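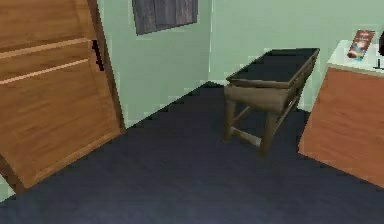

Wooden cabinet, navy carpet, mint-green walls.

Storage: The Annual Reckoning

Every November the residents of Cluston are seized by the idea that they own too much, and every January they go out and buy something to put it in. We have lived through enough of these cycles to know better, and we have the receipts.

This year's round began when Remo Messina, over on the east side of town, decided to find out how many things were in his house. He started in the kitchen on a Tuesday and gave up counting in the upstairs hall at 1,574, a figure that includes rubber bands but leaves out the attic. His wife asked that it leave out her desk as well, and he has respected this. He then spent two weekends getting rid of things and counted again, which brought him down to 1,369. Most of the difference was takeout menus. One of the restaurants closed while their daughter was in grade school, and she is now a dentist.

Readers who would like to try it themselves should know a few things. The thrift store on Givetti Street takes furniture until noon and will look at you sadly if you arrive with a mattress. Books go to the library sale, except encyclopedias, which go nowhere. The library has asked us to print that again, so: except encyclopedias. Cables can be dropped in the gray bin behind town hall, where you'll meet other people staring into it and wondering if they should take one home.

As for the things you keep, the advice from Sveinbjörnsson Hardware is to measure before you buy. They sold 100 under-bed boxes last winter and took back a good many from people whose beds turned out to be lower than they remembered. Mrs. Sveinbjörnsson now keeps a tape measure on a string by the register and points at it.

Remo says he is aiming for an even 1,000 by spring. He has also ordered a set of shelves.

The menus, should anyone want them, are in a box on his porch.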